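The Slow Way to Furnish a First Apartment

9 Jul 2018

Moving into a first apartment usually starts with a list. Bed, table, chairs, something to sit on, something to cook with. Then comes a trip to a big store, and by the end of the weekend the list is done and the money is gone.

In Trikadbridge, where rents have climbed and old brick mills keep being turned into small apartments, a lot of new renters are doing it another way. They move in with a mattress and a kettle and wait. Some wait a few weeks. Others are still eating off a folding table a year later and say they don't mind.

Part of the reason is money. A basic set of furniture for a one-bedroom place can easily run past $1,000, and most of that goes out in the same month as the deposit. The other part is that rooms are hard to judge when they are empty. A table that looks modest in a showroom can block a kitchen door at home. People who have lived in a place for a month know which corner gets the morning sun and where the radiator knocks.

The town helps. Flemer, a secondhand warehouse behind the bus station, opened 15 years ago as a place to clear out office desks. Now most of its floor is given over to household things, and the stock changes quickly enough that regulars stop in on the way home from work. Prices are written on masking tape and drop every 2 weeks until the piece sells. Chests of drawers go first. Dining tables that seat eight can sit there all winter, and a patient buyer can get one for up to half the first price.
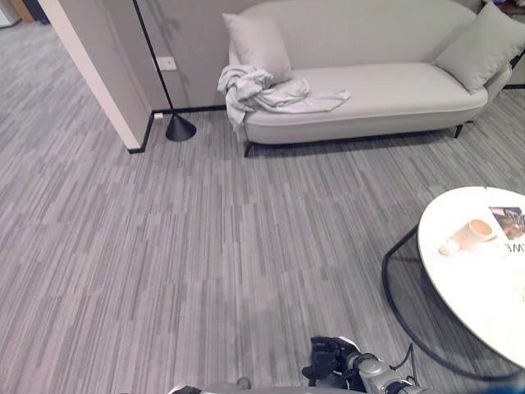

A gray sofa with matching pillows, and a black floor lamp next to it.

Seating is where most people spend real money, and it is also where most mistakes get made. Width is the number everyone checks. Depth matters more. A deep seat is fine for lying down with a book but hard on anyone with short legs, and it takes floor space a small room may not have. Before buying, mark the full outline on the floor with tape and leave it there for a few days. Walk around it with groceries. Open every door and drawer nearby.

Measure the stairs too. The mill conversions on Wedemport Street have narrow landings with a tight turn, and delivery crews there send back more sofas than they would like. Legs that unscrew can make the difference.

Lighting comes next, and it costs less to get right. Many rentals have one ceiling fixture per room and it is usually too bright. Two lamps on opposite sides of a living room will do more for it than new curtains. Sotiropoulos, the repair shop at 161 Canal Road, rewires old lamps while customers wait and keeps a shelf of plain shades in the back. June is its busy month, when leases turn over and lamps are left out on the curb.

The shop is open until six and takes cash only. Flemer stays open an hour later and will hold a piece overnight with a small deposit.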